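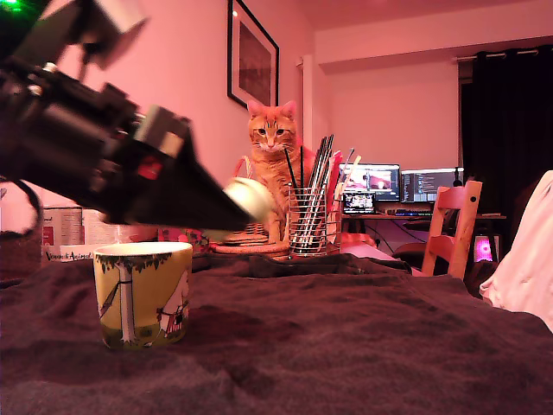
How a mug is made

Every pottery mug starts as clay, and clay starts as rock. Over a very long time, rain and rivers wear rock down into tiny grains. When the grains are damp they stick together, and you can squash them into any shape you like.

A potter first kneads the clay to push out the air. Then the mug is shaped by hand, on a spinning wheel or in a mould. The handle is usually made separately and stuck on with runny clay called slip.

Next the mug has to dry slowly. After that it goes into a very hot oven called a kiln. Clay that has been fired will never turn back into mud.

Most mugs are fired twice. Before the second firing they are covered in glaze, a mix of water and powdered minerals. It melts in the kiln and sets like glass. Copper can turn a glaze green, and iron can turn it yellow or brown - it depends what else is in the mix.

Word to know
Kiln: you can say "kill" or "kiln". Both are fine.

Written by Maeve Cullinane

Search this site Go
Last updated: July 13, 2026
Contact us | © Caltstead | Back to top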